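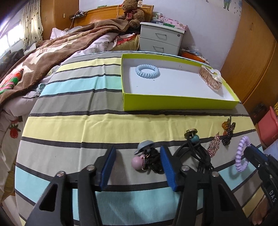

Hair accessories in the green box lid, on the striped cloth.

December, 14:20. Elastic set test, second batch.

Picked up from Jelle's notes. Question is still how much length a coated elastic cord keeps after long extension, and whether the Dretent coating changes that against the plain Bikwood cord.

Procedure as before. Cut lengths of 200 mm, marked with the fine pen, clamped at both ends, pulled to double length, held 20 h, released, read after 2 h rest. Room heating was off overnight, so the first readings are probably not comparable with the November set. Logged anyway.

Plain cord: permanent set 3.5 %, repeat 3.7 %. Coated cord: 6.1 %, repeat 5.2 %. The spread on the coated samples is too wide. Saqib thinks the clamp is biting through the coating and the slip is being read as set. Checked under the loupe: coating scuffed at the lower clamp on one sample, nothing visible on the other. Not conclusive.

Changed the lower clamp faces to leather, torque on the screw unchanged. Rerun started 15:05 on the Åberg stand. Cycle counter on the stand reads 3,872, do not reset, Hina needs it for the service record.

To do:
Order more coated cord, same lot if Kastular still has it.
Ask Nest for the thermometer log.
Re-mark samples with white ink, the black smears on the coating.
Repeat plain cord with leather faces or the comparison is worthless.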